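Search this site Go Advanced

The Drotdale overtravel fault was a safety failure in a tabletop handling robot run by the Solden laboratory at Drotdale. During a December trial the arm carried on moving downwards after its stop command and pressed into the work table. There were no injuries. The arm's wrist joint was bent and had to be replaced.

The robot was being used for sorting and placing trials with toy kitchen items, among them a colander, a toaster oven and play food, laid out on a white table. It had completed 3,212 placements before the fault. Run 461 of the final series was the one that failed.
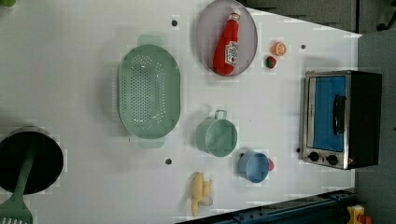

Primo Bellini, the engineer who led the inquiry, traced the fault to the Pagano controller. A software update had changed the order in which messages were handled - stop commands now waited behind any position updates already in the queue. When the queue was full the delay reached 3 seconds. The emergency button used the same route, so pressing it made no difference until the queue had cleared.

The inquiry made 6 recommendations. The main one was that the emergency button should cut motor power directly, through separate wiring. A force limit was also added at the wrist. The same controller was in use at Zallness, where trials were halted until the wiring had been changed.

The findings were published on 10/14/20. Later versions of the controller handle stop commands first.

Categories: Robot safety | Industrial control faults | Solden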